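Ayten Özkan has taught suturing for long enough to distrust anyone who calls it easy. When I ask about Pekden, the 6-week course that promises to turn beginners into confident closers, she puts down her tea.

"Confident, yes," she says. "I've met the confident ones."

The course asks for 200 practice stitches. Özkan thinks that's a marketing number. "Two hundred bad stitches teach you a bad stitch. Where did you grip the needle? Did you follow the curve? Nobody's brochure mentions that."

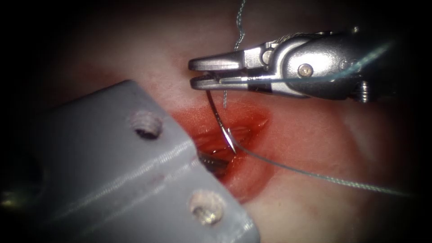 *Curved needle held in the jaws of the driver, tip pointing down toward the wound.*

Her colleague Sevim Eren is a bit kinder. She sat through the August intake and liked the sessions on thread handling. "People watch the tip and forget the tail," Eren says. "At least they covered that."

Was it worth $215? She laughs - then doesn't answer.

Özkan does. "Buy thread. Find someone grumpy to watch you." I suspect she has a candidate in mind, though her own classes aren't cheap either, and when I ask for her students' results she tells me she doesn't keep any.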